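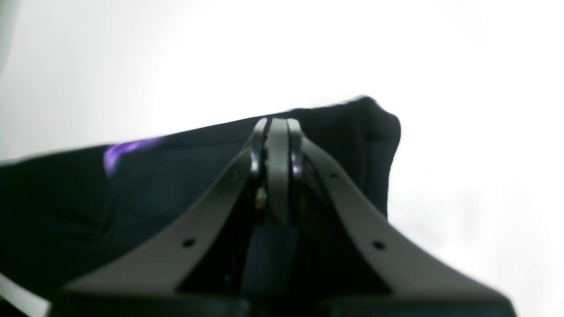
Kanyarat Chaiyaporn asked that dark clothes get their own folding time, as they keep ending up in the same stack as the sheets and towels. She would like this settled before the August clothing sale.

Bromton Clothing Exchange
Minutes, July 12, 2018
Present: Jericho Evangelista (chair), Duangjai Jaidee, Kanyarat Chaiyaporn, Hala Geagea
Absent: Boonmee Srisuk

1. Minutes of the last meeting
Approved with one correction. The Petkov delivery was 263 items, not 236.

2. Folding room floor
Duangjai went over the cords on the carpet. The white cable by the floor lamp crosses the way people walk to the shelves. Jericho will buy cord covers and move the lamp closer to the wall. The adapter with the name tag stays where it is until Boonmee has been asked about it.

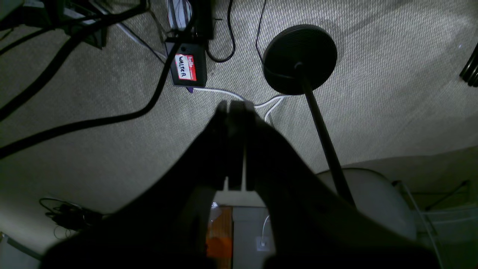

Folding room: adapter tagged "WALTER" and base of floor lamp.

3. Folding
Kanyarat's request was discussed. Agreed to do dark items on Tuesdays and whites on the other days. Hala pointed out that lint shows on anything black and asked for two more lint rollers. Approved.

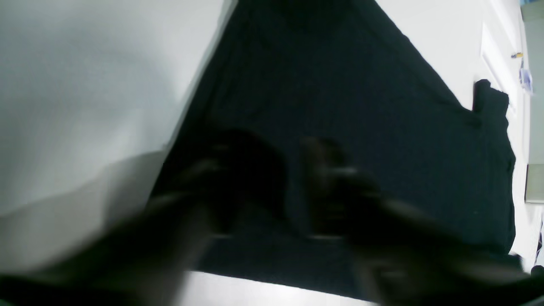 Sleeves are to be folded in before the body is folded up from the hem. Hala will write this on a card for the wall. Long items can be folded in thirds or in half, whichever fits the shelf. Duangjai wanted thirds only. No change made.

4. Stock
There are 564 items folded and tagged, with a goal of 600 before the sale. The Viltora bags have not been sorted. Duangjai and Kanyarat will start on them next week.

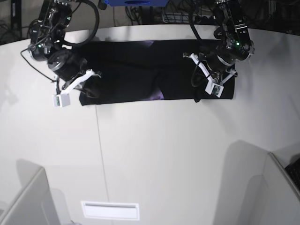
Tables are to be wiped down before each session and nothing with a damp hem goes on the shelves. Jericho will ask Pira for a price on more hangers.

5. Next meeting
First week of August, same room. Hala to send the agenda.

Meeting closed at 8:40 p.m.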